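Contour cloth

Contour cloth (also map cloth, or in Bastdale simply "hill") is a patterned fabric decorated with thin curving lines on a dark ground, in the manner of the height lines on a walker's map. It is used for scarves, linings, cushion covers and the kind of shirt worn by people who would like to be asked about hiking. It should not be confused with printed survey maps on cloth, which are meant to be read and sometimes are.

Origins

The pattern is usually traced to Bastdale, a mill town that had plenty of hills and very few other selling points. The Besum mill began printing it as a souvenir headscarf showing the slopes above the town. The first edition was accurate. It was also, by general agreement, ugly, as the slopes above the town are steep on one side only and the scarf looked lopsided on everyone. The second edition moved the hills to where they looked better, and no later edition has moved them back.

A rival claim comes from Zestamau, where a similar cloth was sold to visitors under the name "river goods." Supporters of Zestamau say the lines show water and so owe nothing to Bastdale. Supporters of Bastdale reply that water does not go uphill. The two towns have exchanged letters on the subject for longer than either has had a working mill.

Design

The lines are normally a single warm color, with orange and copper the most common, set on black, navy or dark green-blue. A true repeat is 16 inches tall. Cheaper cloth uses a repeat of 5 inches, so that the same small mountain comes around again and again, like a relative at a wedding.

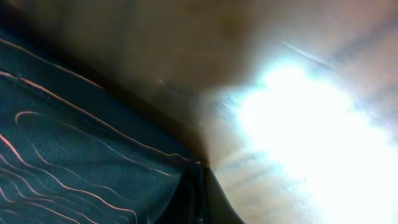 Oh, writing in the newsletter of the Bastdale textile society, objected that the short repeat was never a matter of cost. The early rollers were small, Oh wrote, and the mill printed what its rollers could hold; the long repeat was the later luxury, and collectors who sneer at the short one are sneering at the original. The society printed the letter in full and went on sneering.

Two rules govern the drawing. Lines may not cross, and a closed ring must have a neighbor. Both are borrowed from mapmaking, where they follow from the shape of the ground. In cloth they follow from habit, and designers in a hurry have broken both. A crossed line would, on a map, indicate a place with two heights at once. On a cushion it indicates a deadline.

Printing and wear

Most contour cloth is screen printed, with the pale ink laid over a dyed ground. This gives a crisp line at first, but the ink sits on top of the fibers and tends to crack along creases that are pressed in the same place every time. Older Besum pieces were made by the opposite method: the cloth was dyed with the lines held back by paste, then tinted by hand. These wear more evenly and cost a great deal more.
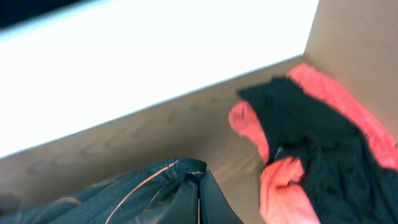

Woven versions exist but are uncommon. A loom prefers straight lines and will turn a gentle slope into a staircase unless the yarn is very fine. The best known attempt was sold by Besum as "Terrace," a name chosen after the cloth came off the loom.

Washing advice is much the same for all types: cool water, inside out, and no wringing. Ironing is done from the back. The Besum label of later years added "Do not use for navigation," and opinion is divided on whether this was a joke.

Collecting

The standard list of Besum patterns runs to 398 entries, many of them the same hills in a different color.
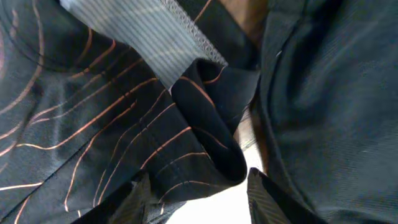

Collectors prize the lopsided first edition above all others, having apparently forgiven it. Pieces with the mill name in the border are preferred, though the border was often trimmed off by owners who found it scratchy. Zestamau goods turn up less often and are harder to date, as the makers changed their label whenever they ran out of the old one.

See also: Camouflage; Headscarf; Resist dyeing; Towns known for one thing

Page last edited 22/02/2022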